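Section 5: Comparing two grippers on the same arm

By now you have the arm bolted down, the controller talking to it and the head camera sending a picture. This is the fun bit! You'll run the same small set of pick-and-place tries with the Brinus two-finger gripper and then with the Plevis, and you'll finish with numbers you can put side by side.

Allow an afternoon for it. Swapping grippers is quick once you've done it a few times, but the first swap always takes longer than you'd think.

5.1 Before you start

You will need:
The arm and controller, set up as in Section 3
Both grippers, with their adaptor plates
The Prilix wrist cable (the grey one, not the short one that came with the camera)
One small box and one open bowl
A printed log sheet from the back of this guide

CAUTION: Power off the controller before you plug in or unplug a gripper. The wrist connector is not made for live swapping, and a blown driver board is a miserable way to spend a Wednesday.

5.2 Fit the first gripper

1. Power off the controller and wait until the status light goes out.
2. Line up the adaptor plate with the pin on the wrist flange.
3. Put in the four screws by hand, then tighten them in a cross pattern.
4. Connect the Prilix cable and clip it to the forearm. Leave a loop of slack at the wrist.
5. Power on and choose the gripper from the Tools menu. The controller loads its weight and finger travel from there.
6. Open and close the fingers three times from the pendant. Listen for any grinding.

Note: If the Tools menu shows "Unknown tool", reseat the cable before you try anything cleverer. Yaneth Flores wrote most of the menu code and says it's the cable nearly every time.

5.3 Set the approach
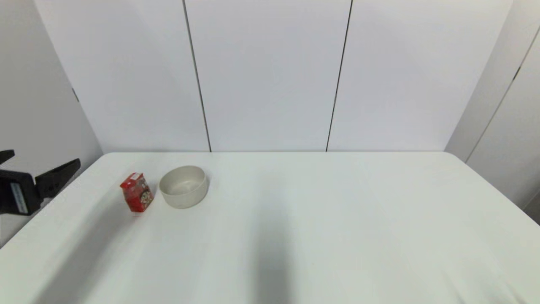

The approach is where two grippers start to show their own character, so take your time over it. Set the speed to 45 mm per second and jog the arm in from the side with the fingers open. With a small carton like the red one, standing at an angle and nearly touching the bowl, you need to think about where the second finger will go - a wide fingertip can nudge the bowl before it ever gets hold of the box. Try a few wrist angles and save the one you like best as your start pose.

1. Jog to the start pose and save it as START_A.
2. Lower the arm until the fingertips are level with the middle of the box.
3. Close at the lowest force setting and lift a little way.
4. If the box slips, raise the force by one step and try again. Stop at the first setting that holds.
5. Write that setting on the log sheet.

CAUTION: Keep your hands off the table whenever the arm is enabled, even at low speed.

Note: Check the camera view for shadows as you go. The arm throws its own shadow across a pale tabletop, and a strong one can upset the box finder. If the outline jumps about on the screen, lower the shadow threshold in the Vision tab.

5.4 Run the tries

1. Load the program PICK_TO_BOWL.
2. Set the count to 44.
3. Press Run and stay within reach of the stop button.
4. After each try, mark the sheet: clean, touched the bowl, dropped or missed.
5. Put the box back in its starting spot by hand, with the arm paused.

Forty-four sounds like a lot. It goes by quickly, and you'll start spotting little habits - one gripper drags the box a touch as it closes, the other gives it a tiny twist. Jot these down in the margin! Britta Böttcher's margin notes from our first round are the reason the Plevis now has its own closing speed in the menu.

5.5 Swap and repeat

1. Power off and fit the second gripper as in 5.2.
2. Go to START_A and check the fingertip height again. The Plevis is longer, so you must save a new pose as START_B.
3. Repeat 5.3 and 5.4 with the same box and bowl.

Note: Don't carry over the force setting from the first gripper. The steps are not the same size on both.

Export both runs from the Logs tab and keep them in one folder with your scanned sheets. You'll need them for the camera comparison in Section 6.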